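ブログの近況まとめ記事、毎週書く意味はありますか?

投稿者:Karthikeyan Raju
カテゴリ:ブログ運営/書評・家族の日記

書評と家族の話が半々の個人ブログを続けています。書評のない週は「最近のあれこれ」として、子どもの学校行事や読みかけの本、作った夕飯のことなどをまとめて載せていました。ところが12月に献本の書評が重なり、まとめ記事を7週ほど休んでしまいました。

再開しようと思って調べたら、「雑記は検索に弱いからやめろ」という意見と、「読者との距離を縮めるから毎週必ず書け」という意見が両方出てきます。どちらも断言しているわりに、根拠になる数字が見当たりません。Colcombeというブログ講座の無料資料も読みましたが、「2,000字以上の近況記事はファンを増やす」と書いてあるだけで、誰のブログで調べたのかは不明でした。正直、疑っています。

うちは1回600字くらいが限界です。休んだ分をさかのぼって書くべきか、それとも何もなかった顔で再開していいのか。あと、子どもの表彰のような話をどこまで書いていいのかも迷っています。実際に続けている方の話が聞きたいです。講座の宣伝は結構です。

Muthu Devadiga

さかのぼって書くのは勧めません。私は一度やりました。3か月分を一気に書いて、公開したころには自分でも何が面白かったのか分からなくなっていました。読者からの反応はコメント1件、それも誤字の指摘です。

「距離が縮まる」という話は、半分くらいしか信じていません。うちの場合、まとめ記事にコメントをくれるのは元からいる常連さんで、書評から来た人はまず読みません。アクセス解析を見ても、まとめ記事から購読に至った人がいるのかどうか判別できませんでした。解析ツールの「エンゲージメント」という数字も、画面を開いたまま席を立った人まで入っていそうで、あまり当てにしていません。 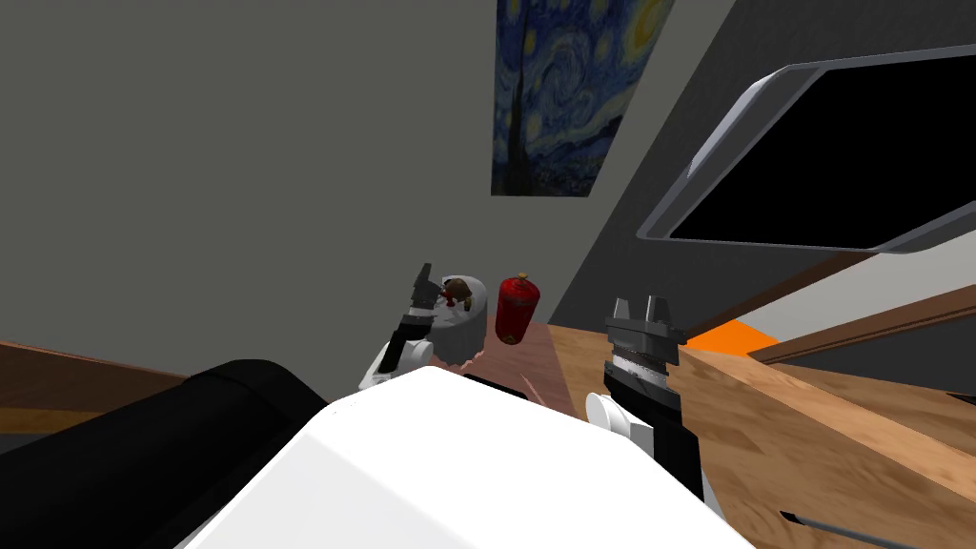

それでもやめていないのは、後から自分で読み返すからです。去年の今ごろ何を読んでいたか、下の子がどの本を途中で投げ出したか、書評の記事には残りません。読者のためと言い張るより、自分の記録だと割り切ったほうが長続きすると思います。字数は600字で十分でしょう。2,000字の近況なんて、親戚でも最後まで読むか怪しいです。

お子さんの話は、本人に読ませてから出しています。小さいころは勝手に書いていましたが、10歳を過ぎたあたりで「それ消して」と言われました。学校名と大会名は最初から書かないほうが楽です。後から検索結果まで消そうとすると、かなり手間がかかります。

Khang Kiều

毎週書けばアクセスは絶対増えますよ!自分は増えました。迷ってるなら書くべき。曜日と時間を決めて夜8時に出すのがコツです。Gillelの予約投稿おすすめ。

Ashwin Bhat

上の方の「絶対」はどうでしょうか。増えた時期に他のことをしていなかったか、そこを書いてもらわないと参考にしにくいです。私も似た時期に更新を増やしましたが、同じ月に書評の1本が読書系のまとめサイトに載ったので、どちらの効果なのか今も分かりません。夜8時説も試しました。朝に出した回と違いは感じられませんでした。

手元の数字を一つ出しておきます。まとめ記事を始めてからの閲覧数は、全部の回を合わせて1,188です。多いか少ないかは人によるでしょうが、書評なら当たった1本で超える数字です。検索で人を集めたいなら、まとめ記事に時間をかける理由は薄いと思います。

再開の仕方については、お詫びの前置きを長く書かないことだけ気をつけています。「ご無沙汰してすみません」で始まり、休んだ事情が延々と続く記事は、自分が読者でも飛ばします。一行で済ませて、すぐ本の話か夕飯の話に入ればいいのでは。

毎週という縛りも疑っていいと思います。私は書評が空いた週だけ書く形に変えました。それで離れた読者がいたとしても、こちらからは見えません。

Karthikeyan Raju(投稿者)

ありがとうございます。さかのぼるのはやめて、書評のない週だけ600字で再開します。子どもの表彰の件は、夕飯のときに本人に聞いたら「賞の名前はだめ、作ったものの話ならいい」とのことでした。

夜8時に決めるのは、うちだとちょうど風呂の順番でもめている時間なので見送ります。Khangさん、増えたときの更新回数と期間が分かれば、また書いてもらえると助かります。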